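Subject: Re: [neltent-list] Telis rehearsal tapes -- how many generations down?
Date: 31 Jul 2026

An earlier message on this list said:

> I've had a copy of the Telis rehearsals since forever and it always
> sounded like a band playing inside a mattress. Now there's a new
> version going round that's supposed to be first gen off the board.
> Mine runs fast and cuts out in the second verse of Irow. Does the
> new one have the whole song? And is it worth the download if I
> already have the Pap disc? My connection is not what you'd call
> quick.

Yes, it has the whole song. Yes, it's worth it. Go make a sandwich while it downloads.

The Pap disc is the same source as yours, only with the treble cranked until the cymbals sound like somebody frying eggs. Whoever put it together also faded out every bit of talking between songs, and the talking is half the fun. On the new one you get the drummer asking for the heat to be turned up (it was February) and a long argument over whether the bridge in Irow goes around six times or until the singer gets bored. They seem to have settled on bored.

I wouldn't swear to first gen. There's a little hiss, and I hear a faint wobble at the start of side two that smells like a cassette copy to me. Second gen, maybe. The guy who shared it says first, and he's been right before, and he's also the guy who told us all there was a horn section on the demo. I've listened 20 times. No horns.

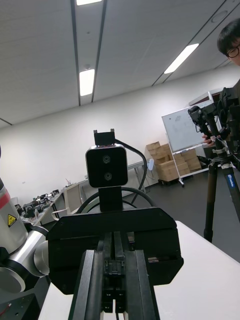 As for the speed, yours runs fast because the deck it was copied on ran fast, and every copy since has faithfully kept the mistake. You can fix it in any audio editor. Find a held organ note, check it against a tuner, and slow the whole thing down until it lands. Don't trust the guitars, they weren't in tune with each other, never mind with the rest of the world. And while you have the deck out, check your cables. A black cable that makes a wide loop up behind the gear and disappears around the back, like the one in the picture, is exactly the kind I end up tracing with one finger at midnight, and at my place the hum is usually at the far end of it.

Other differences, for anyone keeping a list: the slow one with no title is complete now and ends properly, where the old copies chop it right before the last chorus. The instrumental is the same take, I'm sorry to say. I was hoping for another. The false start everybody loves is still there, but it comes before the fast version and not after it, so either the old tape was shuffled or this one was. My money's on the old one. You can hear a click at the join if you use headphones.

I'd skip the "remaster" that was posted on the other board. It's the same 300 MB of files with the volume pushed up and one channel missing in places. The poster wants a thank-you note for it. He can wait.

If somebody still has the first pressing of the bootleg LP, the one where they only made 2000 and half seem to have been warped, could you check the run time on side one? I'd like to know whether they worked from this tape or from the fast one. Mine went in a yard sale during a period of poor judgment.

Lossless if you can, please. And trim your quotes when you reply, the digest was a mile long last time.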